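Notes for talk: setting out a toy kitchen table
Thursday group, Skudstead hall, 1/19/23

Start without slides. Say who I am and that I look after play kitchens for Trelereck. We lend 73 sets at the moment, and most of what I know comes from packing them back into their boxes.

First point: the board. Put it down before anything else. It gives the small pieces a place to be, and a pale board on a dark table shows up whatever has been left out. Pause on the pictures.

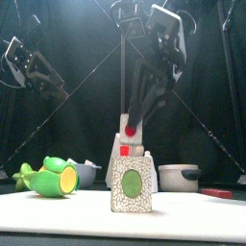
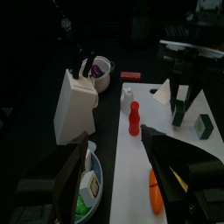
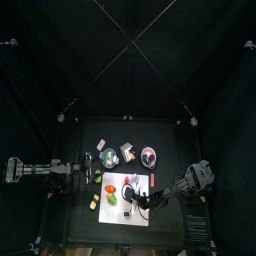 Rhiannon Foulkes
Play resources lead, Trelereck

Second point: mix shapes. In the second picture there's a carrot, a red bottle and a small white jug, and the blocks are on the same table. Children don't keep food and blocks apart and I've stopped asking them to. The block with the green oval in the first picture has a melon-like pattern, so ask the room what they would serve it as. Give them a minute.

Third point: bowls and pots. Leave something in them. The pot in the second picture has a purple object in it, and the bowl in the third has a green item and white pieces. An empty pot tends to stay empty.

Wear. Mention the darker corner on the patterned block. We keep blocks like that in use unless they splinter. Radka Kolev has the repair sheet if anyone wants a copy.

Storage: flat things at the bottom, bowls nested, small food in a cloth bag. Packing up takes about 5 minutes with two people.

Questions. If asked about cost, refer to the Prarnusska price list. Next session is in February, on washing and drying.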